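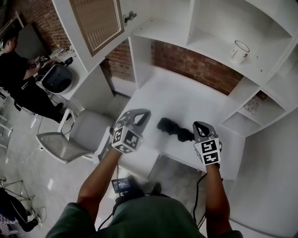
Fig. 1. White desk with cubbies. One dark soft item on the desktop, one mug upstairs.

HOME ORGANIZATION, UNIT 6: THE OPEN SHELF AND WHAT IT DOES TO PEOPLE
Course notes, revised Mar 10, 2022

Bring these notes to the practical. Those of you who left Unit 5 on the bus may share with a neighbor, provided the neighbor is willing.

6.1 Where we left off

Last unit dealt with closed storage, the kind with doors, where a person can put a waffle iron and be free of it for years. Open storage is less forgiving. Whatever goes in a cubby is on display from then on, and guests will form a view.

Look again at Fig. 1. The desk is built into the shelving, so the working surface and the storage share one piece of furniture. Students like this arrangement very much when they see it in a catalog. The trouble is that a desktop at arm's height is the easiest shelf in the house to reach, and so it fills first. The dark crumpled thing lying there might be clothing, or it might be a plush item. For our purposes it is a Soft Item of No Fixed Address, which in this course we call a SINFA. (Panya Chantharasri coined the term. I wanted "lump." We voted.)

Rules for a SINFA:
Pick it up. You can't sort a thing by looking at it.
Decide what it is, out loud if that helps.
If it folds, fold it. If it doesn't fold, it goes in a cubby deep enough to hold all of it.
Do not move it to a chair. A chair is a desk with worse manners.

The mug on the upper shelf is a separate question. A mug in a cubby over a desk may live there, as a pencil holder or an ornament, or it may be on its way to the kitchen and have stopped to rest. Both are permitted in these notes. You do have to know which one it is.

6.2 Empty compartments

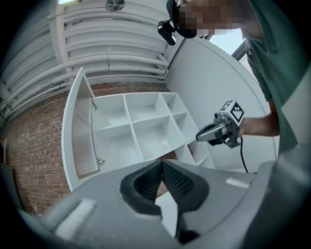 Notes and commentary by Nipon Saithong

Students faced with a grid of empty squares behave in one of two ways. One group fills every square by lunch. The other can't bear to spoil it and stores everything on the floor in front. I have more sympathy with the second group, but they fail the practical just the same.

Empty white cubbies against old brick are a handsome sight, and I won't pretend otherwise. Enjoy it for a minute. Then work in this order:

Heavy things go low. This covers mixing bowls, cookbooks and anything you'd mind having dropped on your foot.
Daily things go between hip and shoulder.
Things you own out of guilt go at the top.
Leave a few squares empty. Panya says one per row. I say one per person in the household, which gives everybody a square to ruin in private.

Note the door at the end of the unit, the one with the mesh panel. Mesh is a compromise. It hides the outline of your belongings without hiding the fact that you have them. Good things to keep behind mesh: plates in one color, folded linens, jars of matching height. Bad things: cereal boxes, cables, the SINFA from 6.1.

Open the door all the way before you load the cabinet and see where it ends up. In the Calado exercise last June, a team of four loaded a whole cabinet through a door that opened onto their own stepladder. They finished in 194 minutes. The other team took 21 and went for noodles.

6.3 One object, one shelf

By now you will have a sense of how much a single item can do to a bare unit. It takes over. The eye goes to it and stays there, and anything you put beside it has to get along with it. Choose the first object with some care, and place it where it will be used. In a kitchen, that usually means something you reach for before you are properly awake.

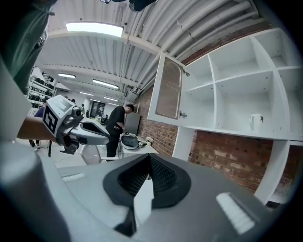 6.4 The kettle problem

A white kettle on a lower shelf of a white unit. It matches, and matching is how kettles get lost. Discuss in pairs, with reference to the following:

How far is the shelf from the nearest tap? (Assume a tap. The floor plan in your packet has one, drawn by Panya, near the left margin.)
What goes above a kettle, given that kettles steam?
Would you keep the cups in the next cubby, or behind the frosted door?

My own answer to the last one is the next cubby. Panya's is behind the door. Marks are given for either, and taken off for "both."

While you're at it, consider the white flowers on the table. Flowers are the only clutter that leaves by itself, so we allow them on any work surface, as long as a person can still work there.

6.5 For next time

Read the Trakunley handout on hinges, pages 6 to 19. It is dry, but so are hinges until you oil them.
Photograph one open shelf at home before you tidy it. I will know.
Bring a SINFA of your own. Clean, please.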